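How to See Praranell Without a Rental Car

Posted by Kirsty Gunn on November 2, 2016

Praranell is spread along a river valley, and most visitors pick up a rental car at the airport. For a stay of three or four days you can skip it. I did in September and missed very little. These steps cover the airport transfer, passes, day trips and getting back at night.

Step 1: Take the airport bus

Go out the doors at the far end of baggage claim and turn left. The bus to Oltus Square leaves from bay 4 every half hour until midnight. Pay the driver in cash, exact change only. The ride takes 40 minutes, longer on weekday mornings. Suitcases go in the rack behind the driver, and it fills up fast.

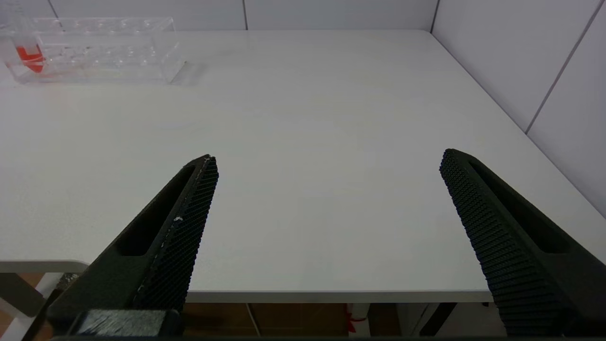 Step 2: Buy a Xenos card

Xenos is the stored-value card used on all buses, trams and the river ferry. The machines at Oltus Square sell it, and so do most newsstands. The card itself costs two dollars. Load it with enough for your first day and top it up later – leftover balance is not refunded.

Tap when you board. On trams you also need to tap when you get off, or you will be charged the full-line fare. Transfers are free for 99 minutes after the first tap.

Step 3: Pick a place to stay near a tram line

Look for a room within a few blocks of the tram. The east bank is cheaper, and the number 2 line runs through the middle of it.

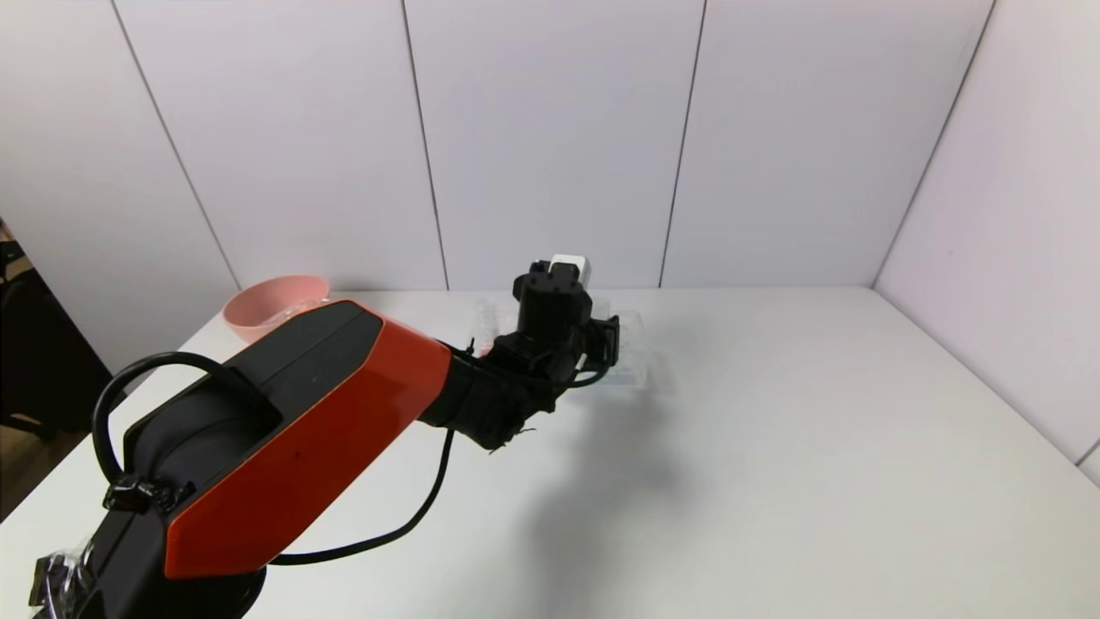
Hotels up on the ridge have better views, but the only bus up there stops at 7 p.m. and the walk is steep. If you book one anyway, plan on paying for a cab each evening.

Step 4: Use the 434 for day trips

The 434 bus runs from Oltus Square to Wolenel, the old mill town at the head of the valley. It takes an hour and ten minutes. Sit on the right side going out for the river. Buses are hourly on weekdays and every two hours on Sundays, so take a photo of the return timetable at the stop when you arrive. The fare is separate from the city zones, but the Xenos card still works.
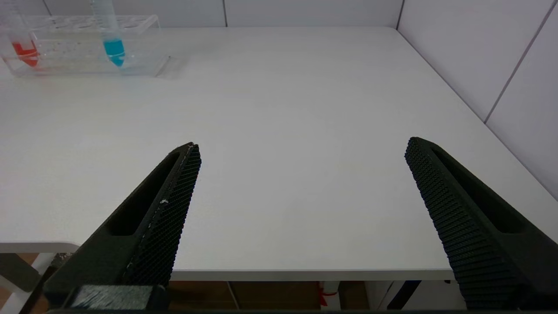 Step 5: Plan the trip back at night

Trams stop at 12:30 a.m. After that there is one night bus, the 200, which loops through downtown and the east bank once an hour. It does not cross to the ridge. Cabs wait outside the ferry terminal until 2 a.m. – ask for the price before you get in. 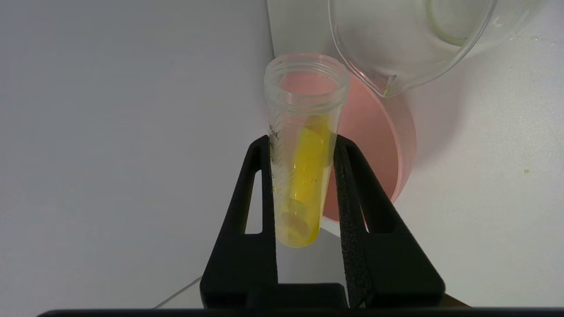
Clear plastic tube held between two black fingers

For an early flight, check the first airport bus the night before. On weekends it leaves Oltus Square at 5:15 a.m., half an hour later than on weekdays.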